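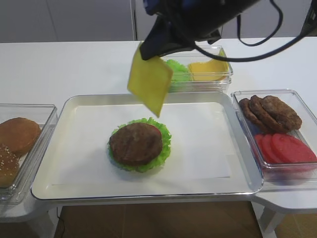

Cheese slice held by one corner over the tray.

Gripper holds thin slices by one corner – how to place them flat?

Posted in: Home and Shared Workshop Builds
Thursday, November 24, 2022

Our shared workshop is assembling a food-stacking station on a donated arm. The task is a burger built in a tray from parts kept in clear containers: lettuce, patty, cheese, tomato, bun. The lettuce and patty steps are considered complete. The cheese step is not. The slice is gripped at a corner and hangs at an angle, so that its lowest corner arrives at the patty well before the remainder. Lowering the arm further brings the jaws into contact with the stack. Members would prefer to retain the present two-finger gripper, as the budget does not extend to a suction tool. Please advise on the release height and on whether the grasp itself should be changed. The motion program is written in Pledaline and can be edited freely.

Skurileck

The grasp need not be changed at first. A slice held by a corner may be laid down in the same way as a sheet of paper. Lower the arm until the hanging corner touches the far side of the patty, then move horizontally toward the near side while descending, and open the jaws only when the slice is nearly level. In Pledaline this requires 2 waypoints after the approach: one at first contact and one at release. Set the speed for this segment to 100 mm per minute and increase it once the path is reliable.

The orientation of the slice on the patty should not be treated as a fault. A square laid diagonally, with its corners reaching past the lettuce, is acceptable provided that its center is over the patty. The second photograph shows a placement of that kind. 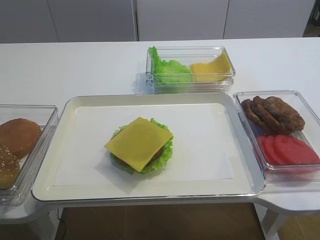 Bermúdez

The answer above is sound. Two additions may be useful.

First, the supply container deserves attention. Slices that lie against one another, or that have begun to curl, will present a different edge at each pick. Separate them with squares of baking paper and remove the paper by hand before each run.

Second, record the height of the stack before the cheese step and calculate the contact point from that value. A fixed height will suit one patty and fail on the next. Our own program did so until August. See also thread 3143 on soft jaw covers.

Cavton

Use a thicker slice.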